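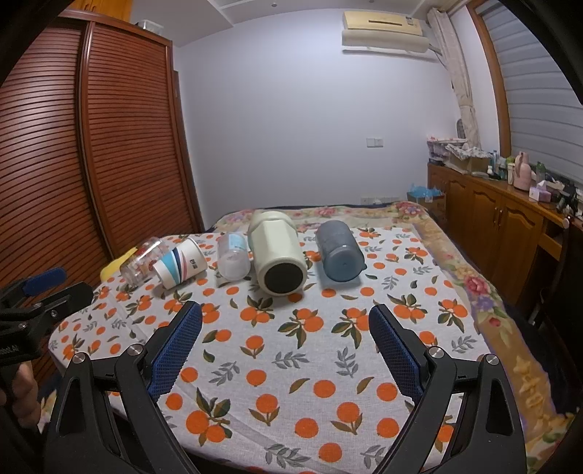

Unit 6: Setting Drinking Vessels in Order

Household Skills Certificate, Urnumside Institute
Course tutor: Armelle Bouvier

This unit concerns the sorting and righting of cups and bottles. Students should read the notes before the practical session, which is assessed and carries 5 marks.

6.1 Sorting

Vessels are to be sorted by material before any is stood up. Paper cups are kept apart from anything that will be washed.

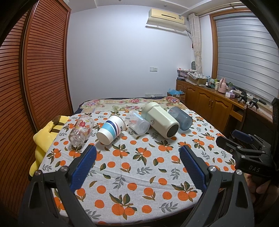 Order of work is a matter of judgement, but the institute recommends that the heaviest vessel be righted first. A thick bottle with flat facets, such as the cream or pale green one, gives a firm grip and should be placed at the back. The paper cup is left until last and held lightly below the rolled rim.

6.2 Surfaces

Printed cloths are permitted in the practical. Smooth out creases before standing anything on them.

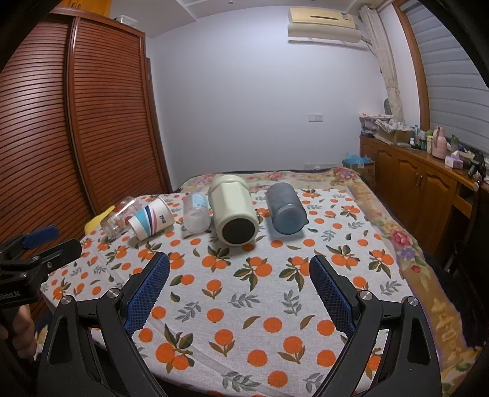

Soft surfaces call for additional care – a narrow base will lean where the padding gives. Students should test each vessel before letting go. The faceted thermos has a round black end on which it may be stood; the small translucent bottle beside it should be checked twice.

Written answers go to Ekow Amoah by September 3, 2009.

This site uses cookies. By continuing to browse you accept our cookie policy.

Related handouts
Unit 2: Folding Table Linen
Unit 5: Washing and Drying Flasks
Marking Scheme for Practical Sessions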